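Mirgate Center Opens Screen Reader Testing Program to Local Employers

The Mirgate Center for Vision Access will begin testing workplace software for employers in the region this November. The service is intended for businesses that want to know whether staff members who are blind or have low vision can use their scheduling, payroll and training systems.

Each review lasts 60 minutes and is carried out by a client of the Center who uses a screen reader or magnification software every day. Employers receive a written report within 30 days. The report lists each barrier that was found, the page or menu where it occurs, and the steps needed to correct it.

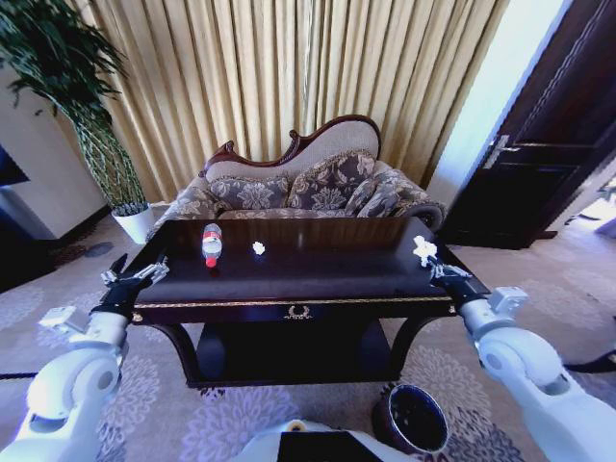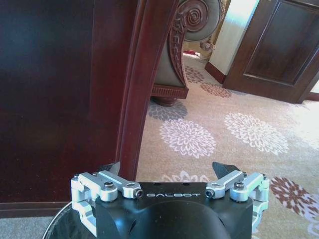 Two companies took part in a trial of the program earlier in the year. Trasix, a payroll software firm, submitted its time sheet application and has since relabeled 22 buttons that screen readers had announced only as "button." Homport, which manages apartment buildings, asked for a review of its maintenance request forms. Reviewers found that the date field could not be completed from the keyboard – a problem that also affected tenants using the public version of the form.

Reviewers are paid for their time and receive training in how to write up their findings. No background in programming is required. Applicants should be comfortable using at least one screen reader or magnifier on a computer or phone.

The program is supported by a $3000 grant from the Zapata Fund, which will cover reviews for nonprofit employers at no charge. Other employers will pay a fee based on the size of the system being tested.

Requests for review are accepted at the Center's front desk or through the Employer Services page. Materials are available in braille, large print and audio.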